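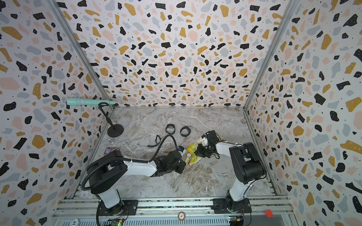
Terrazzo walls and marble-patterned floor, Brudwood open day

Home Visits Reports Archive Contact

We went to the Brudwood open day on 25 March 2026. The bus from Balholm took 50 minutes and we were 19 in the group. Entry was free, coffee was not.

The part I liked best was the wall covering, white with chips of black, mustard, pale pink and light gray. The floor under it has gray and white veining with some brown. I would have picked a plainer floor, but the two patterns get along better than I expected.
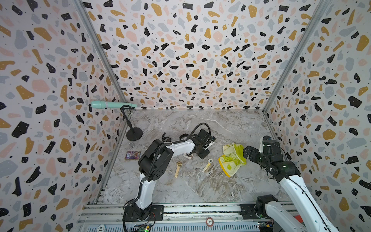 Photo: Worku / Pledivham

A mint-green microphone with a pink band was on a curved black stand at the back, and a yellow-green cloth lay crumpled on the floor. I wrote down the microphone colors for our own hall - we have been arguing over paint there since November. 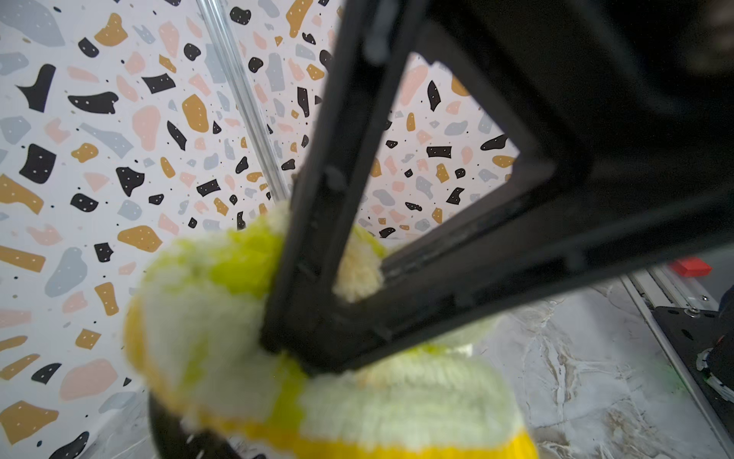

Sneha Maurya told me on the way out that lime green and yellow only work on something soft, and that she would never put them on a wall. I half agree. Mustard is as far as I would go.

Two black watches with rubber straps were lying on their sides near the cloth.
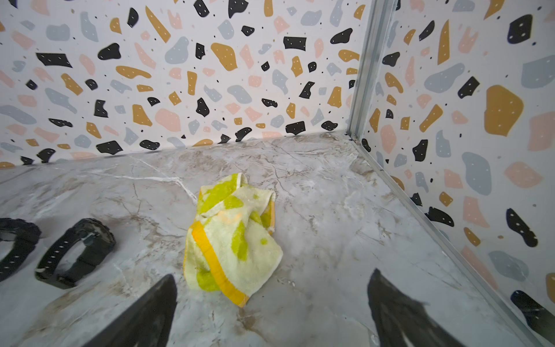
Getting there

Take bus 193 or 196 from Balholm and get off at the Brudwood gate. The 196 is quicker.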